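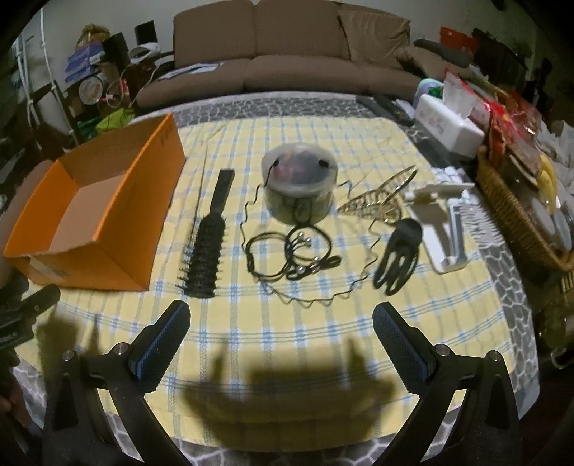 头发用品零碎,最容易散得到处都是。整理的第一步是把它们全部拿出来,摊在一块浅色或素一点的桌布上,黑色的小东西才看得清。我用的是铺了黄格布的桌子,发梳、波浪形的黑色发箍、黑色发圈、金色的金属抓夹和黑色塑料抓夹都摆在上面,旁边放一个空的橙色纸盒。下面按这一套东西来写,家里种类多一些的,做法也一样。

需要准备的东西
敞口纸盒一个,带盖的圆形小塑料盒一个,厚卡纸一张,剪刀,双面胶,干抹布。纸盒不用专门买,收快递留下的就行,高度比发梳的宽度大一点即可。我家抽屉里面高6厘米,盒子高出来的部分要裁掉,先量好再动剪刀。

第一步:清理发梳
用尾梳的尖端从梳齿根部把缠住的头发挑起来,从梳柄一侧往梳头方向拉。头发太密时先用剪刀顺着梳齿之间剪几道,再挑。然后在温水里加几滴洗发水,梳齿朝下轻轻涮,不要整把泡进去,气垫梳进了水很难干。涮完梳齿朝下放在毛巾上,晾一夜。

第二步:检查发圈
每根发圈拉开看一下。橡筋露出来的、拉开后缩不回去的,直接扔掉。带珠子的要看珠子是否松动,珠子孔边有毛刺的会刮断头发,可以用指甲锉磨一下,磨不平就不要留了。几根缠在一起的,不要硬扯,先找到打结的那一头,从那里往外退。

第三步:检查抓夹
捏开抓夹再放手,合得拢就留下。弹簧发涩的,在轴上点一滴缝纫机油,开合几次,再用抹布擦干净。金属抓夹怕潮,不要放在浴室的洗手台上。塑料抓夹主要看齿根有没有发白,发白的地方以后会从那里断。

第四步:裁隔板
卡纸按盒子内侧的长度裁一条,高度比盒壁低2厘米,方便手指伸进去。竖着放进盒子,把空间分成一窄一宽。窄的一边放发梳,宽的一边放夹子和小盒。卡纸两头各折起一小段,贴双面胶,压在盒壁上。盒底如果是没有涂层的牛皮纸色,可以再垫一张纸,脏了换掉。

第五步:装盒
发梳先放,梳柄朝外。抓夹并排放,齿朝同一个方向,不要互相咬住。发圈放进带盖的小盒,黑色的和带珠子的分开,中间用一小片卡纸隔开。半透明的盒盖看不清里面是什么,在盖上贴一张标签,写上“发圈”。
波浪发箍不要压在最下面。金属丝细,压久了开口会变大,戴上就往下滑。已经变大的,两手拿住两端慢慢向内弯,一次弯一点,试戴后再调。盒子放不下发箍的话,在柜门内侧贴一个挂钩,单独挂。

放在哪里
放在平时梳头的地方,伸手能拿到就行。我们家在客厅梳头,盒子就收在茶几抽屉里。外出时只带小圆盒和一个抓夹,其余不动。
每隔大约4个星期把盒子拿出来倒一次灰,顺便重复第二步。发圈少了再补,盒子满了就先不买。

补充
读者Baltazar Barrera来信问,木梳能不能照第一步洗。木梳不要沾水,用旧牙刷干刷梳齿,再用布蘸一点茶油擦一遍,放半天后把浮油擦掉。

2018-02-17更新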